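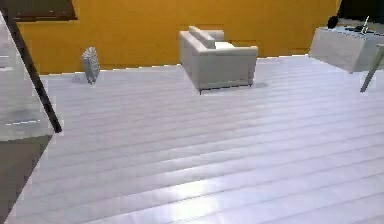
Blocking orders and the people who count them

Every few months a rights group announces that a court has ordered internet providers to block another batch of websites, and every few months I read the announcement looking for the same missing sentence. I want the one that says what happened after the last batch. How many of the people who used those sites went on to pay for something? How many went to a different site? How many typed the same name into a search box and landed on a copy by dinnertime?

The sentence is never there. What we get is a count of domains.

I'm not writing as a fan of piracy. I've been paid for writing that was later pasted whole onto other people's pages, and I didn't enjoy it. If a site exists to sell other people's work without paying them, a judge can order it shut and I'll lose no sleep. My trouble is with the blocking order as it has grown up over the years, the kind that doesn't touch the site at all. It tells your phone company to pretend the site has no address. The company has done nothing wrong and usually isn't accused of anything. It gets a list, it edits its records, and the rest of us are asked to believe a problem has been dealt with.

Take the one I've followed most closely, the Farkel case. Farkel was a file index with a message board bolted to the side. The board was where people who collect old radio plays traded notes about broadcast dates and cast lists, and plenty of them never downloaded a thing. The complaint came from Nilgate, a distributor that holds a big back catalog of television and audio drama. Nilgate's filing named 1000 titles. The order that came out of it covered the whole domain, board included, and it was written so that Nilgate could add new addresses later by sending a notice.

Read that last part again, slowly. The court looked at one address. Everything after that is looked at by Nilgate.

The usual name for this is a dynamic order, and the argument for it isn't stupid. Pirate sites move. If a rights holder had to go back to court each time a site changed two letters in its name, the thing would be hopeless. Fine. But a court procedure that's too slow to work doesn't become a fair procedure when you take the court out of it. By the end of the first year the Farkel list had grown to 700 addresses. I've asked Nilgate for the list and been told it's confidential, because publishing it would advertise the sites. I've asked two of the providers who carry it out, and they sent me back to Nilgate.

So the public can't see what is blocked in its name. The providers can see it but have no reason to check it, as a provider that blocks too much gets an angry email and a provider that blocks too little gets a lawyer. You can guess which one they worry about.

Malachy Tierney, who used to handle these notices at a small provider called Kandholm and has since moved on to less aggravating work, told me the checking there consisted of making sure the file opened. "If it was in the right format, it went in," he said. On one occasion the file contained an address that belonged to a hosting company, with several hundred unrelated customers behind it. Kandholm blocked it. The customers noticed before anyone at Nilgate did. It took four days to undo, and the reason it took four days was that the notice procedure had a form for adding an address and no form for taking one off.

I find that detail more telling than anything in the legal briefs. Somebody designed that procedure. Somebody drew up the form, and had it approved, and at no stage did anyone in the room say, what if we're wrong?

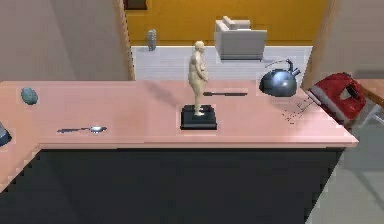

The defenders of these orders have a stock reply, and I've heard it from enough of them that I can say it in my sleep: mistakes are rare, and they get fixed. Maybe they are rare. How would we know? The lists are secret. The error at Kandholm came out because the people hit by it ran businesses and made phone calls. A hobby site with forty readers doesn't make phone calls. It just gets quieter, and its owner assumes people lost interest.

Then there is the question of whether it works, and here I'd ask readers to be as hard on the numbers as they'd be on a diet pill. Nilgate's public statement said visits to Farkel fell sharply once the order took effect. I should hope so. If you brick up the front door of a store, fewer people come in through the front door. The statement measured visits from the blocked providers to the blocked address. It didn't count the copies, or visits through the many services that send your traffic by way of another country, and it certainly didn't count sales. A company that had sold more of its catalog as a result would, I think, have mentioned it.

The other side plays with numbers too. Opponents of blocking like to say that it does nothing at all, that everyone gets around it in a minute. I don't believe this either. Most people don't know how to change a setting on their router and don't want to learn. Some of them will hit the block page, shrug, and watch something else. A few may even pay. "It does nothing" is a comfortable thing to say if you've spent your life around people who run their own mail servers, and it lets you skip the harder argument, which is about whether a modest effect is worth a secret list.

Gilang Tarigan makes that harder argument better than I can. He runs Gunawan, a small label that puts out film soundtracks, and he is precisely the sort of person these orders are supposed to protect. His releases were all over Farkel. He was invited to add his name to the complaint and he said no. His reason had nothing to do with principle, he told me; he'd looked at what it would cost him to take part and what he could expect to get back, and the second figure was blank. What he did with the money was put the out-of-print half of his catalog back on sale, at a low price, in every country he had rights for. He won't tell me how it's doing, except that he hasn't regretted it.

I don't want to lean too hard on one man's business. A soundtrack label isn't a football league, and somebody selling a live event has a problem that a cheap back catalog won't solve, because the match is worth a lot at kickoff and next to nothing the following morning. I'll grant that live sports is the strongest case for quick blocking. I'll also point out that Farkel didn't carry live sports, and that the speed argument was borrowed for it anyway. A radio play from decades ago will still be a radio play next month. There was time for a judge to look.

The same borrowing goes on in all directions. The tool gets built for the case where it's easiest to defend, and then it's sitting there, built, and it would be a shame not to use it. The next applicant doesn't have to show that secret lists and notice-only additions are a good idea in general. He only has to show that the last applicant got them.

What would change my mind? Not much, and none of it expensive. Publish the lists, with a delay if you must. Put an end date on every order, so that whoever wants it renewed has to come back and show what it did. Make the rights holder pay for wrongly blocked addresses, by the day, at a rate that stings. And let a person whose site is blocked object without hiring a lawyer in a country she may never have visited.

I've put these four requests to people on the rights holders' side, and the answers were polite. The published list would be a shopping guide for pirates. The end date would create uncertainty. The daily payment would discourage applications, which I'd have thought was rather the idea. On the last one I was told there's already an email address for objections. I wrote to it on March 31, 2021, with a simple question about how many objections it had received.

I got an automatic reply thanking me for reporting an infringing site.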